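Stumberg Practice Guide, part 2: Closing a short incision

Section 2.3 Placing the first stitch

This section covers the first stitch in a short, straight cut. It assumes that the tissue is in position and that the light has been set as in section 2.1. Read all the steps before starting.

You will need:
Curved needle with thread attached
Second length of thread
Gauze
Sharps tray (Ackroyd pattern or similar)

1. Bring the middle of the cut to the centre of the view. The surface is domed, so focus on the highest part and accept some darkness at the edges.

2. Dab the cut along its length. Do not rub. Blood will collect again in the line of the cut - this does not prevent stitching, provided both lips can be made out.

3. Choose the entry point near one end of the cut. Keep clear of the end itself.

4. Hold the needle in the jaws and set the point square to the surface. Push it through by turning it along its own curve.

CAUTION: Do not lever the needle sideways. This widens the puncture and may bend the needle.

5. Bring the second instrument to the same spot before letting go of the needle.
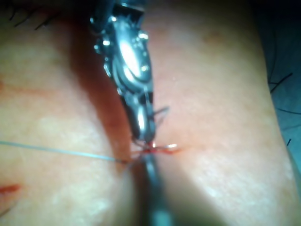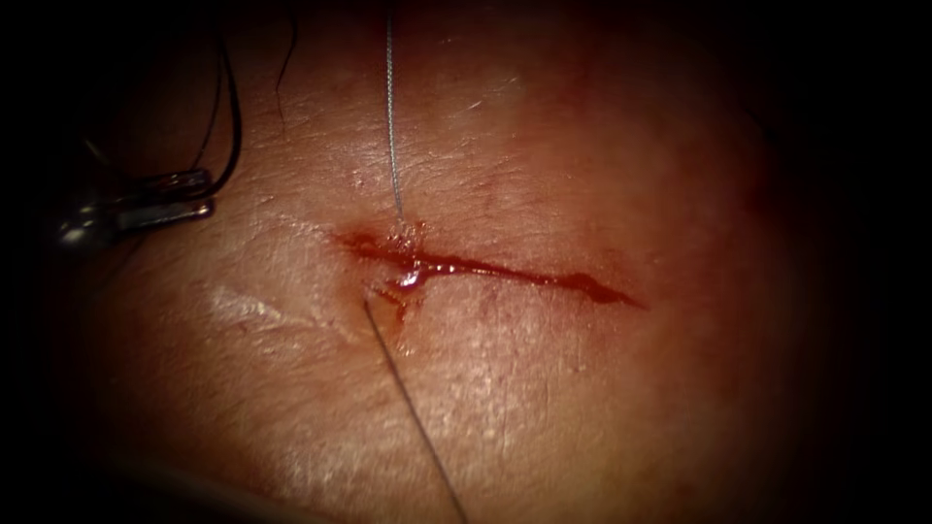
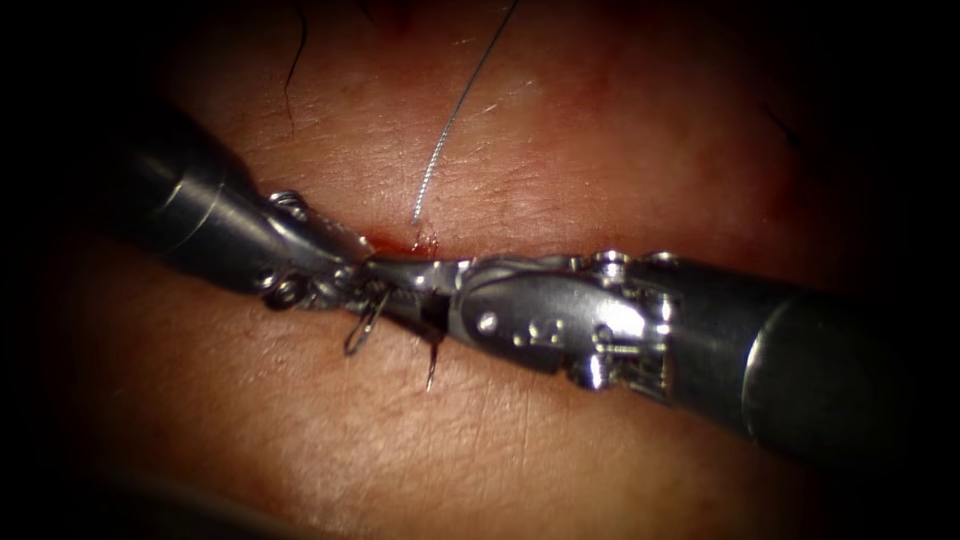 Needle at the puncture; thread entering at the upper lip of the cut; jaw tips close together at the cut.

6. Draw the thread through slowly. Stop when 15 mm of tail is left.

7. Check that the thread runs straight from the puncture and has not looped under an instrument.

Note: A little blood at the puncture is normal. If it hides the thread, dab again and wait before going on.

8. Place the needle in the sharps tray if work is to be paused for any reason.

Tying the knot is covered in section 2.4. Faults with thread are listed on page 17.

Text: Beryl Bellamy. Checked by Gilles Cordier, 26/09/2026.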